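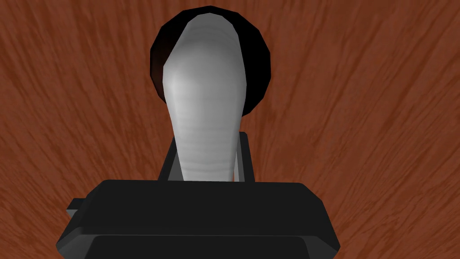

4.2 Choice of worktop finish

Worktop finish was the decision that took households the longest, and it was often made before the wall color or the flooring had been looked at. Participants were asked to name the finish they had chosen and then to talk through what they had turned down. Dark and red-toned woods came up often in the second group. The reddish-brown wood in Figure 1, with its streaks of lighter orange-tan running between the deeper bands, is close to what people meant when they spoke of a "busy" grain. Several said they liked a grain of this kind on a small sample and liked it less when they pictured it across a full run of cabinets. Others took the opposite view and said that a plain surface would show every crumb.

Of the 50 households in the Druvano group, 61 percent of the adults interviewed said they had changed their mind at least once between the first showroom visit and the final order. The most common change was from a darker finish to a lighter one. Cost was mentioned less than we expected. What people brought up was the light in the room, and in particular how the kitchen looked on a winter afternoon with the lamps on. Households with a north-facing window were more likely to have taken a sample home and kept it on the counter for a few days before ordering.

Samples themselves were a source of trouble. The Brivlow showroom lent out pieces the size of a paperback, and participants found it hard to judge a pattern from them. The Midero showroom used larger boards but did not let them leave the building.
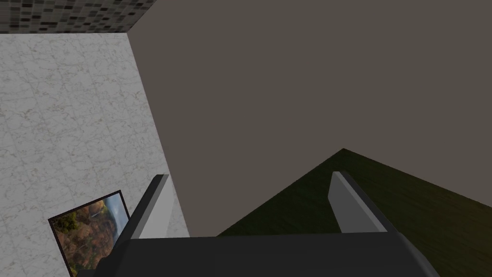
A few households got around this by laying several small samples edge to edge, though the joins made the pattern look more broken up than it would on a finished worktop. One couple drove back to the showroom three times with a cabinet door in the trunk. Their comment was that the door had looked gray at home and green under the showroom lights – and that they had nearly ordered the wrong finish to go with it.

4.3 Living with the finish

Second interviews were held in October with the households that had finished their kitchens. Most were content with what they had picked. Where there were complaints, they tended to concern the meeting of two materials: a worktop that stopped short of the tile, or a wood tone that was close to the floor but did not match it. Near matches drew more complaints than clear contrasts did.

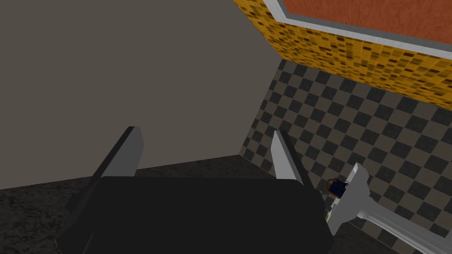 Mavis Pruitt
Lecturer in Interior Design, Whitfield College

Age of the previous kitchen also played a part. People who had lived with the same worktop for almost 10 years tended to stay near the old color even when they had said at the start that they wanted something new. We did not ask about this directly, so the point rests on remarks made in passing. Prakash Iyer, who carried out the second interviews, noted it in his field summary and suggested a separate question for the next round.

Renters are not covered by these results. Their choices were limited to what the landlord would allow, and they are dealt with in Section 5.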